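The Wakley Road, August: Three Stops' Worth of Pictures

Every summer somebody tells me the road from Roven out past Wakley is the prettiest drive in the area, and every summer I ask what they saw on it. Trees, they say. I have nothing against trees. I do have something against the word "scenic" being handed out to any stretch of two-lane that happens to have leaves on both sides, and the county visitor page hands it out freely. The page also says to allow a half day. The part they mean is 23 miles long.

So I went along for the ride in a friend's Honda, left Roven at 2 in the afternoon, and paid attention to the shade, which is what people mostly praise. A few pictures are below with my notes. Click for the larger versions, or don't.

1. The green stretch

The best of it comes early. The trees and bushes close in on both sides and their shade falls across both lanes, and for a little while I was ready to take everything back. Then I looked at the verge. Dry grass, bare soil, and a white marker post standing in it. The brochure version of this road is shot in May, I would bet money on it.
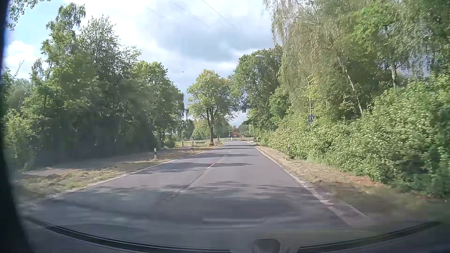 Mayu Kawaguchi wrote in after I posted the first version of this page to say that I had picked the wrong month and the wrong time of day, that the light through there at 7 in the morning is worth getting up for, and that in October you can smell the leaves with the windows down. She also said the road doesn't need to be anything special to be a nice road to live near. I'll give her the last part. As for 7 in the morning, most things look good then, including the parking lot behind the Tikwood feed store.

Her other point was that the shade keeps the pavement cool and the road lasts longer for it. Maybe. I have heard the opposite from people who blame the roots for every bump between here and the state line, and neither side has ever shown me a number. If anyone has the resurfacing records, send them over.

2. Where it opens up

Past the close part you get fields, low rural buildings, and a steel lattice tower that no visitor page has ever mentioned. I liked the tower. It gives you something to measure your progress against on a straight that otherwise goes on and on, with the row of trees shrinking down to nothing and another car so far off you can't say what it is.

The claim I hear about this part is that it's "an avenue," planted on purpose and kept up for generations. I went looking for a date or a name and came back with two stories that don't agree. One has the trees going in to mark a property line, the other has them as a windbreak for the fields. Until somebody turns up a document I'm calling it a row of trees.

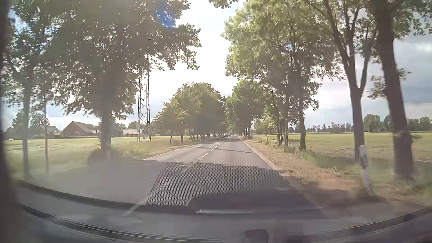
The straight also has a reputation as a good place for bicycles, and there I have real doubts. A rider on the Roven message board called it "relaxing," which makes me wonder how fast he was going and what was behind him. I'd want a proper shoulder before I sent my nephew out there. Drivers see a long clear view and take it as permission — I have done it myself, and I'm a slow driver.

3. The bend

This one gets talked up as the big finish. It is a gentle left with a mown lawn beside it, tall dry grass next to the pavement, and a building with a reddish-brown roof sitting back behind the trunks. The orange sign by the road I couldn't read. I've seen the curve described as "sweeping." It bends. You barely turn the wheel.

Still, I'd rather have this than the straight. The mown lawn and the woodland behind it give you a change of green, and that counts for something after all those fields.
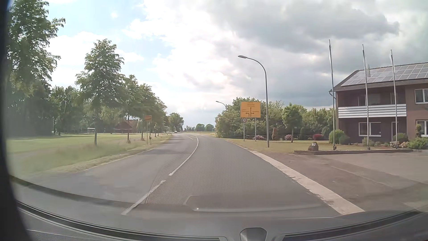
We stopped for coffee in Wakley, 4 dollars a cup and not hot, and argued about whether the drive deserved its name. My friend said yes without any evidence at all. I said it deserved 20 minutes of the half day they tell you to allow, with the rest better spent at the river. We went back the other way, by the highway, and made good time.

Corrections and old photos of the road are welcome, especially anything showing the tree row when it was young.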